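Parken Walk-Through Dog Gate, 28 in. tall
Item no. 656
Color: Gray
Sold by Tavares Pet Supply

Overview
Details
Installation
Customer comments (1,505)

The Parken Walk-Through Dog Gate keeps a dog in or out of a room and lets people pass without stepping over it. It fits most standard doorways and hallways and is held in place by pressure, so no drilling is needed for normal indoor use. Wall cups are included for homes where the dog leans or jumps on the gate.

The frame is steel with a powder-coated finish. The lower half of the door is closed off with a Plasex panel, a rigid plastic sheet that puppies and short-nosed dogs can't get their muzzles through. The upper half has vertical bars. You can see your dog and your dog can see you, and that tends to cut down on whining during the first few days.

Who it is for

This gate is meant for small and medium dogs that don't jump. It suits beagles, terriers, corgis, spaniels, pugs, and puppies of most breeds. It is 28 inches tall, and an adult dog of a large or athletic breed will clear it easily. For those dogs, look at the Parken Tall or a full-height panel.

It is also a good choice for an older dog that shouldn't use the stairs alone. Place it at the bottom of the stairs in that case. Pressure gates are not recommended at the top of a staircase for any pet or child.

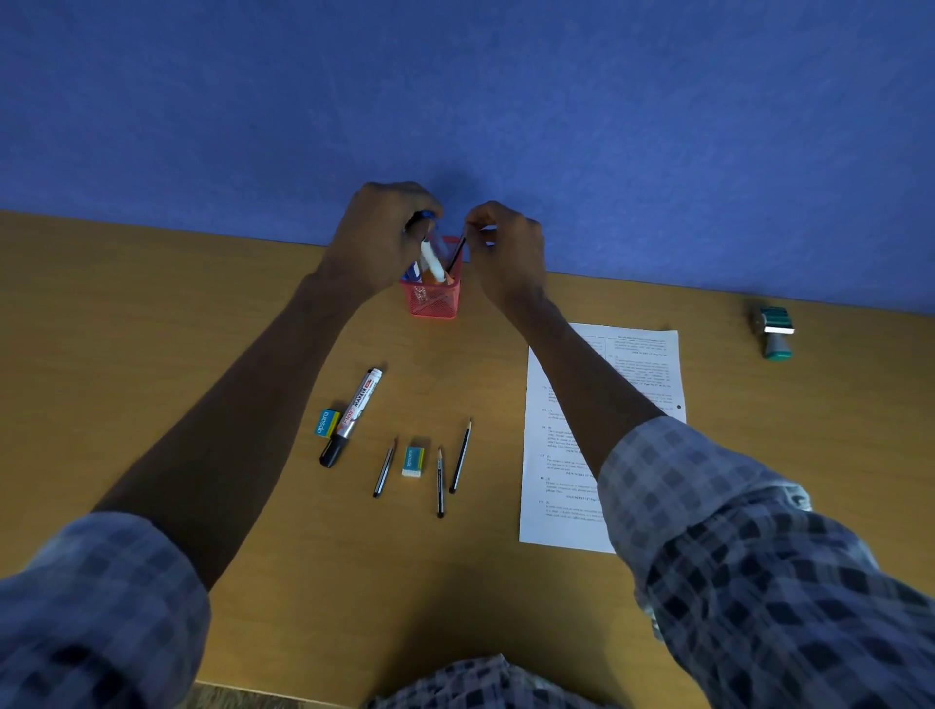

Many owners buy a gate when a puppy comes home and plan to take it down once house training is done. In practice most keep it up longer. It is handy when the front door is being used a lot, when you have guests who are nervous around dogs, or when the kitchen floor is being mopped. If you think you will move the gate between rooms, measure each opening before ordering. Measure at the bottom, just above the baseboard, and again at the height of the top rail. Use the smaller number. Old doorways are often narrower at one end.

The latch

The door opens in both directions and is worked with one hand. Slide the button back with your thumb, lift, and push. It closes on its own from any position short of fully open. Pushed all the way, it stays open until you pull it back.

A dog can't lift and slide at the same time, but some learn to rattle the door until a latch that wasn't fully seated comes loose. Listen for the click. If you don't hear it, the tension on the latch side needs adjusting by a turn or two.

Getting your dog used to it

Leave the door open for the first day and let the dog walk through it. After that, close it for short periods while you are in the next room. Come back before the dog starts barking if you can. A chew or a stuffed toy helps. Don't close the gate for the first time when you are about to leave the house for the afternoon.

Specifications

Height: 28 in.
Frame: powder-coated steel
Lower panel: Plasex, gray
Weight: 13 lb
Door swing: both ways, with hold-open
Mounting: pressure, wall cups optional
Use: indoor only
Assembly: frame arrives in one piece, spindles and cups packed separately

In the box

Gate
Threaded spindles with rubber ends
Wall cups, screws, and adhesive pads
Tightening wrench
Printed instructions

Extensions are sold separately. Only Parken extensions fit this frame. The Hivora extensions we carry look alike but use a thicker pin and will not seat.

Installation notes

The frame has a gap at the latch side when you take it out of the box. The gate is not bent. The gap closes as the spindles are tightened. Set the gate in the opening, turn the bottom spindles by hand until they touch, then the top ones, and finish with the wrench. Check the tension again after a week and once a month from then on.

On painted drywall, use the adhesive pads behind the cups. Rubber ends can leave a mark on soft paint in warm weather.
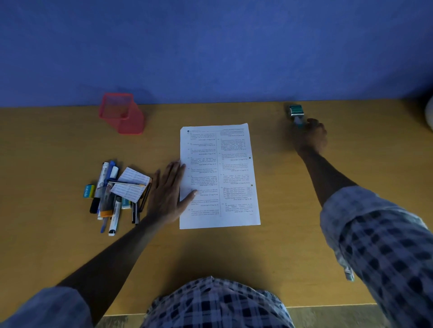 One buyer with two young beagles wrote that the gate held up fine but that the bottom spindles worked loose twice in the first month, and that putting the cups up with screws took care of it. The same buyer would have liked a lower panel that came up a few inches higher, as the bigger of the two could get a paw through the bars.

We have passed the panel comment on to Parken. For now the panel height is the same on all gates in this range.

Cleaning

Wipe the frame and panel with a damp cloth and mild soap. Avoid bleach on the Plasex panel, which can turn cloudy. Hair collects in the hinge; a dry toothbrush gets it out.

Shipping and returns

Ships in one carton. Returns are accepted on unused gates in the original packaging. Marks left by the spindles on walls or trim are not covered by the Parken warranty. Missing parts are sent free of charge with your order number.

Price and stock checked 1/11/25. The white version is expected back in August.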